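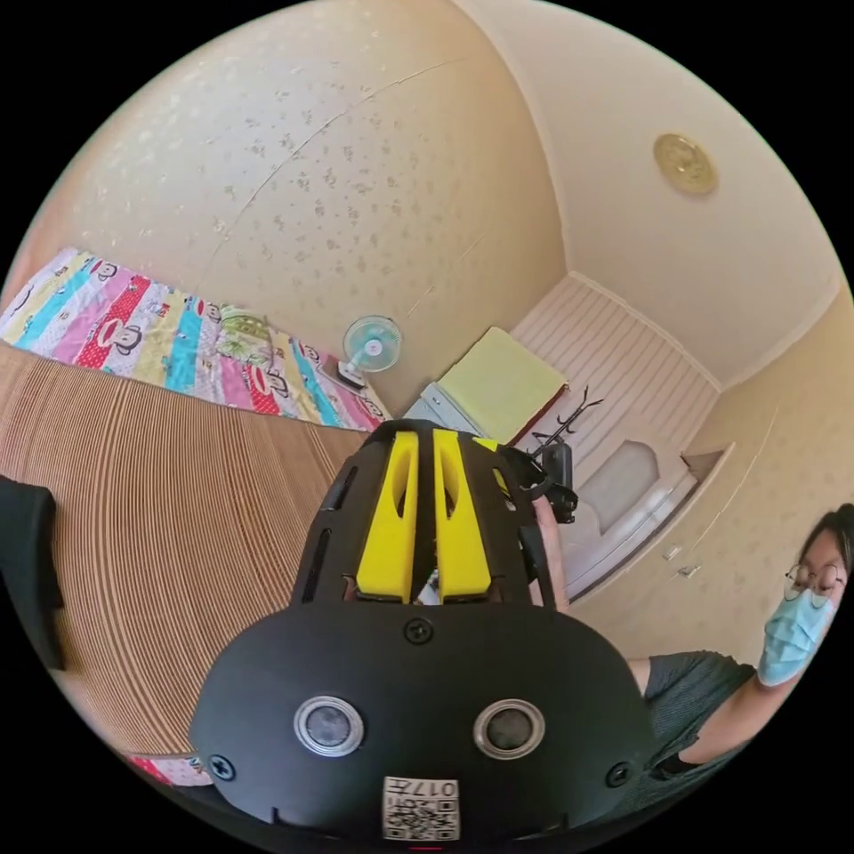
Posted by yae_wada in Small Rooms and Bedrooms
Monday, 4 replies shown per page, view all

Small bedroom: line in the wallpaper, and what to do about the rest

I moved into the Padasmont flats in September and I've finally got to the small bedroom. It came papered in cream with a faint speckle all over it. I don't mind the paper. I do mind the line running diagonally across the upper part of the wall on the bed side. You can make it out in the photo at the top if you look up and to the left.

I can't decide if it is a crack in the plaster coming through, or a join in the paper. It is thin and I can't get a fingernail into it.

Questions:

1. Does the paper need to come off to find out?
2. If I leave the paper up, can I paint over it?
3. Would you keep the gold ceiling light? It was there when I moved in.

The bed is 914 mm wide and has to stay against that wall. There's no other place it fits with the door opening inwards.

Yae

deming_q wrote:

Joins go straight up and down, or straight across if somebody ran short and patched it. A diagonal is plaster. I had the same in a back bedroom and it was an old settlement crack, hadn't moved in years.

Take the paper off, rake it out, fill, sand, line it, start again. Painting over is a waste of a tin.

Leave the light alone.

Lanying Hao wrote:

I wouldn't be that sure from a photo. Speckled papers are very good at hiding a torn edge and not so good at hiding a slit. If somebody dragged a bed frame or a wardrobe along it, you could get a diagonal line with perfectly good plaster underneath.

Yae, put two pencil marks either side of the line and measure between them. Write it down and measure again in 8 weeks. If it hasn't changed you can paste the edges back with border adhesive and a seam roller. If it has, Deming is right and you need to get behind it.

On painting: test a patch first, low down behind the bed. Some speckled papers have a slight sheen and emulsion sits on top and peels.

Love the quilt by the way. Are those monkeys?

yae_wada wrote:

Yes, monkey faces, repeated all over it, on several of the stripes. It's a child's quilt really but it is warm and it washes well. Pink, red, teal, yellow, white and lilac, so it goes with everything or nothing depending on who you ask.

I will do the pencil marks tonight. One more of the room, this time with daylight coming through the window: 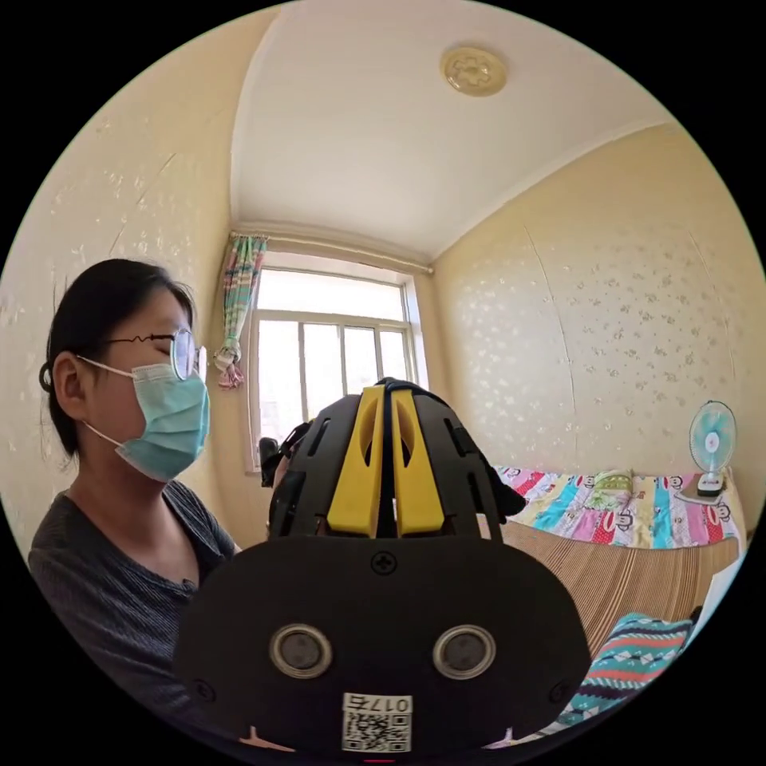
The small bedroom, with the window in the back wall.

I wanted to ask about the window as well. At the moment I'm thinking of a plain roller blind inside the recess. My sister says full length curtains make a small room look taller. I say they'll be under the pillow every morning.

zihan_qin wrote:

Blind. Curtains in a room that size get trapped behind furniture and pick up dust along the bottom. I have the Kovivent blackout roller in mine and it has been fine, though the chain is too long and needs a cleat on the wall. Measure the recess at the top, middle and bottom and order to the smallest.

I disagree with both of the others about the wall. Put a headboard or a tall shelf up and forget about it. It is a hairline in a spare room.

deming_q wrote:

Telling someone to put a shelf up over a possible crack is poor advice. You are drilling into plaster that may have let go of the wall. Tap it first. If it sounds hollow on either side of the line, don't hang anything off it.

zihan_qin wrote:

I said a tall shelf. A freestanding one. I didn't say drill.

deming_q wrote:

You said "put up". Fine, freestanding, no argument. It will take a foot of floor she probably hasn't got.

Ojārs Strazds wrote:

I'm a plasterer, retired. Tap it with the handle of a screwdriver all the way along, then tap a bit of wall well away from it and compare. Takes five minutes. Dull and solid both sides, leave it until you next decorate. Hollow, the paper has to come off over that section at least, and you may as well do the wall.

Don't use ordinary filler straight over a line like that. Open it to a V with a scraper, brush out the dust, damp it, fill it in two goes. If you are papering again, use lining paper over the repair. Leave it a few days before you paint anything.

On the ceiling light, keep it if you like it. If the gold is what bothers you, those round fittings with the ridged rim often have a trim that comes away. Turn the power off at the board and see whether the rim is held on by a screw or a twist. If it comes off you can spray it white. Don't spray it in place, you will have it all over the ceiling and that ceiling looks clean enough.

Lanying Hao wrote:

Please don't spray it white. The warm gold suits cream walls. If the walls end up pale grey or blue I would think again, but with cream it looks right.

yae_wada wrote:

Walls are staying in the cream family, so the light stays.

Tapped it this evening. Solid on the window side. On the other side there's one patch that sounds different, no bigger than my palm, near the top end of the line. The rest sounds the same as everywhere else. Pencil marks are on and the gap between them is 42 mm.

Ojārs Strazds wrote:

A palm is nothing to worry about. Measure again as Lanying said. If you do strip it, start from that patch and stop when you reach sound plaster.

zihan_qin wrote:

What are you doing about storage? I can't see where the bedding goes.

yae_wada wrote:

Under the bed, in 4 flat boxes from Leung on the high street. The little pale green thing folded on top of the quilt never made it into a box. I was going to get the Trondstead ones with wheels but they are too tall to go under the frame.

deming_q wrote:

Keep the boxes away from the wall while you're watching that line. You want to be able to pull the bed out and look at the whole of it, skirting included.

yae_wada wrote:

Will do. Blind is ordered, recess was narrowest at the bottom. I'll put the second measurement up when I have it.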